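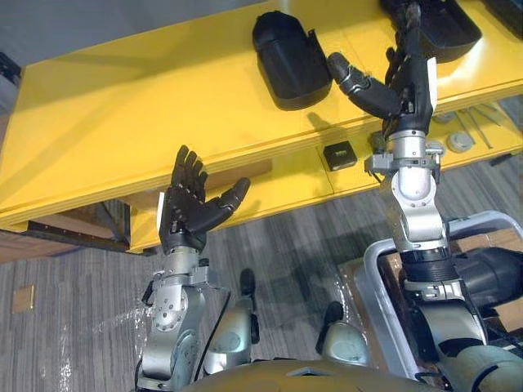

La mano derecha, junto a la bandeja negra; la izquierda, abierta y en alto.

¡Da gusto leer una norma interna que cabe en 2 hojas! La que Zubaida Mohmand redactó para Plulano regula cómo comparte espacio un humanoide con la gente del taller, y empieza por el suelo: ni plásticos ni cables sueltos en la zona de paso, revisión a primera hora y firma de quien la hace.

Luego vienen las manos. Fuerza de cierre limitada, velocidad reducida si hay alguien cerca y — mi apartado favorito — una regla para las piezas grandes,

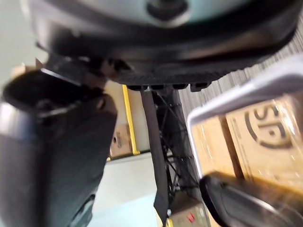 que se agarran siempre con el punto de contacto anotado en la ficha. Kamran Abbasi, que llevó el registro hasta octubre, guarda 3378 agarres comentados. Los leería todos. 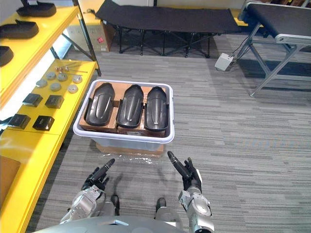
BUENAS PRÁCTICAS

Cada contenedor se prepara con separadores y las piezas de pie. «Si una persona duda de dónde va algo, el robot también», me dice Mohmand. El texto va por la versión 12 y la próxima añadirá un capítulo sobre paradas de emergencia.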